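Section 5: Working With Soft and Crumbly Materials

Welcome to the fun part! Soft material is the best teacher your gripper will ever have, and the Nondstead cell rules below are the ones we go back to every day. Read the whole section before your first run.

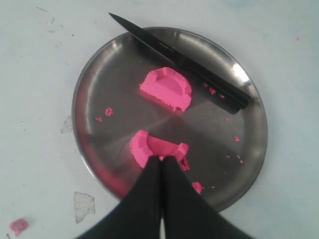
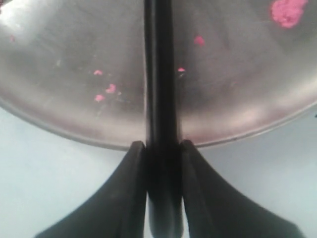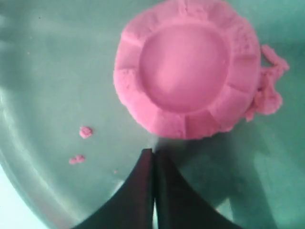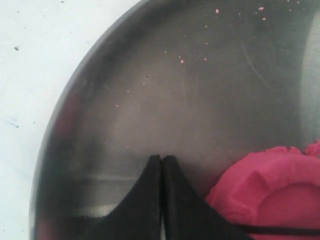 Fig. 5. Wrist camera views with pink material and crumbs. A knife lies on the plate in the first view.

5.1 Before you start

1. Put the cell in HOLD and check that the status light agrees with the screen.
2. Choose one container per run and write it on the run sheet. Plates, bowls and trays all work, but each has its own height setting, and a plate setting used in a deep bowl will drive the fingers into the metal.
3. Wipe the fingertips with a dry cloth. Look between them too, where the tiniest bits love to hide!
4. Jog the arm to the view position. You should see both fingertips and a good part of the container.
5. Check the path of every cable near the work area through the full reach of the arm.

CAUTION: A knife counts as a sharp tool even when the arm never touches it. Log it in, log it out, and never reach for it unless the cell is in HOLD.

5.2 Running the task

1. Clear the marked floor area and call out "running" loud enough for the next bench to hear.
2. Start at the slow speed setting. Stay there for the first 11 runs with any new material (yes, all of them, and you'll learn a ton by watching).
3. Keep one hand by the stop button. Two people may share a cell, but only one of them is the operator.
4. If the material sticks to a finger, press HOLD and wait for the arm to settle. Do not pick at it while the arm is live.

NOTE: Shiny metal can throw colored reflections that look a lot like material. Asanka Selvanayagam spent nearly 2 hours tuning a color filter before she spotted this one, so compare the camera view with the real container before you change any settings.

5.3 Crumbs and cleanup

1. Leave loose crumbs where they are until the run has ended.
2. Save the last camera view, then switch to HOLD.
3. Remove sharp tools first, then the container.
4. Brush up crumbs from the container and the table. Throw away anything that has touched the table; mixing it back in changes how the batch behaves.
5. Sign the run sheet and hang it on the Karavholm board for Zofia Laskowska to review.

For changes to speed or height limits, see Section 6.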